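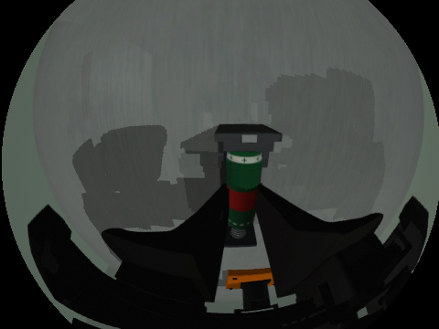

Lisico Walking and Resting Heart Rate Records

Version of 21/11/2019

Summary

Lisico is a set of daily walking and resting heart rate records from adults who took part in a walking program at two sites, Gudport and Kevivport. Each row is one person on one day. The data is meant for people who study walking habits, build simple activity charts, or teach basic statistics with health data. It is not meant for medical use.

There are 310 participants in the full set. Of these, 251 finished the program and have a closing record. The rest have an opening record and as many daily rows as they sent in before they stopped.

What is in the folder

participants.csv has one row per person: id, site, age group, height, weight at the start, weight at the end if known, and whether the person finished.

days.csv has one row per person per day: id, day number, steps, minutes walked, resting heart rate, and a note code.

notes.csv explains the note codes.

mikus.py is the cleaning script. It needs Python 3 and nothing else.

How to use it

Put all the files in one folder and run python3 mikus.py from there. The script writes days_clean.csv next to the original and leaves the original alone. If days_clean.csv is already there it will be overwritten without a warning.

To join the two main tables, use the id column. Ids are text. Some start with a zero, so a spreadsheet program will drop the first digit if you let it guess the column type. Set the column to text when you import.

How the data was collected

Everyone was given the same clip-on step counter and asked to wear it from getting up until going to bed. Steps were written on a paper card each evening and the cards were handed in at the weekly meeting. Minutes walked is the person's own estimate of time spent on planned walks. It does not include walking at work or in the house.

Resting heart rate was taken by hand in the morning, sitting down, before coffee. People were shown how to do this at the first meeting. A few used a wrist monitor instead, and those rows have note code W.

The target was set for each person from their first week of normal walking and then raised in small steps. The day tables do not contain the target. It was kept on a separate card at Kevivport and was not kept at all at Gudport.

Cleaning

Mikuš, the cleaning script, does the following:

Removes rows with fewer than 100 steps. These are nearly always days when the counter was left in a drawer.

Sets resting heart rate to blank if it is below 45 and has no note code. Low values with note code C were checked with the participant and are kept.

Changes weights recorded in pounds to kilograms.

Drops exact duplicate rows. Most come from cards that were typed in twice at Gudport.

It does not fill in missing days. If you need weekly averages, decide first how many days you want in a week before you count it. We required five in our own tables.

Known problems

The step counters miss slow walking. People who shuffle or use a walker will look less active than they are, and the older age groups are affected most.

Counters also miss cycling and swimming. Note code X means the person wrote down some other exercise that day, but many people never used the codes.

Evening entries were often rounded. You will see a lot of step counts ending in two or three zeros.

Gudport meetings stopped for part of December and cards from that stretch were handed in together. The heart rate values in those rows look too even and should be left out of any work on daily change.

Weight at the end was taken on a different scale from weight at the start at Kevivport. Small differences at that site mean very little.

There is no comparison group. People signed up because they wanted to walk more, so please do not use the set to claim that the program caused a change in weight or heart rate.

Privacy

Names, addresses and birth dates were never typed in. Ages are given in ten-year groups. Calendar dates were replaced with day numbers counted from each person's first day. Please do not try to work out who anyone is.

License and changes

Free to use and share for teaching and research, with credit to Lisico. If you change the files, say so and keep this README with them.

Changes in this version: note code C added, duplicate check moved to the end of the script, two column names in participants.csv corrected. Older scripts that read height_in or weight_1 will need to use height and weight_start.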